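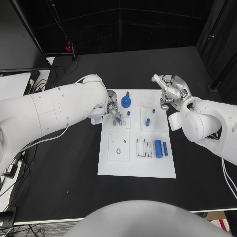

One tester on the Trovarow site asked whether both hands had to be compared in the same session, after finding that results taken on separate days did not agree. They do. Run section 4.2 from start to finish without powering down the controller.

4.2 Comparing the gripper and the multi-fingered hand

Before you start, load the Jukance profile for each arm. The profiles are not interchangeable.

1. Lay the white mat on the tabletop and press the corners flat.
2. Set out the blue parts and the clear plates. Keep both arms raised while your hands are over the mat.
3. Select Compare, then Left Arm. Set the grip force to 61.
4. Start with a small peg. Run 100 picks and save the log.
5. Repeat with a blue cylinder lying on its side.
6. Select Right Arm and run steps 4 and 5 again with the same parts.
7. Open both logs and check the Missed column first.

Note: The hand closes more slowly than the gripper. Compare missed picks, and leave cycle time out of it unless you have set both profiles to Slow.

Note: Each log holds 1000 entries. Older entries are overwritten when it is full.

CAUTION: Check that the cables hang clear of each joint before you move an arm. A caught cable can pull out of its socket.

CAUTION: If error 416 appears, press Stop and clear the mat before you reset. The arms return to the home position on reset.

Go to section 4.3 to change the camera settings.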